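Call for Performers: Velside Winter Concert Series

The Velside Music Office invites applications from solo artists and small ensembles for its winter concert series, to be held in December at Cosgrove Hall. The hall seats 300. Applications are welcome in all styles, including folk, jazz, electronic, and chamber music.

Selected artists will perform one set of 60 minutes, with a sound check on the afternoon of the show. Each act will receive a performance fee, a hot meal, and lodging for one night if traveling from outside the Velside area. The house sound system and a tuned upright piano are provided. Artists must bring their own instruments, stands, and any special microphones.

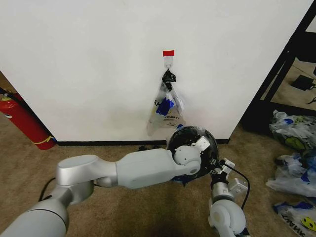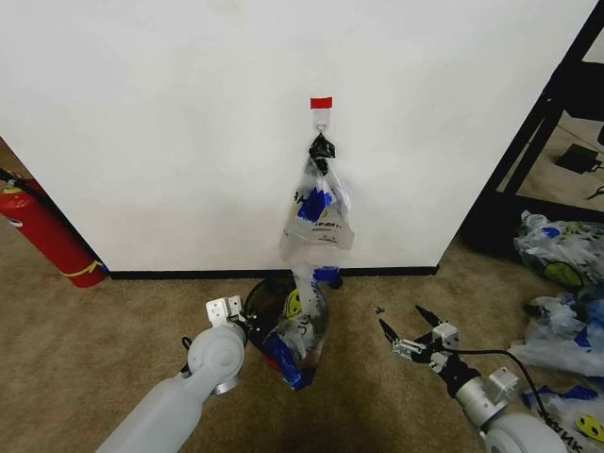 Clear bag on its wall hook.

Applicants must be 18 or older and available for the full evening of their performance. Ensembles may have no more than six members. At least half of the set must be original material. Artists who appeared in last year's series, including those booked through the Drisa Sessions, may apply again but will be placed on the reserve list.

To apply, submit the following:

Completed application form
Two recordings, at least one of them live
Short biography, up to 75 words
Stage plan and list of inputs

There is no application fee. Forms are available at the Cosgrove Hall box office and on the Velside Music Office website. The deadline is 14th March. Late or incomplete applications will not be reviewed.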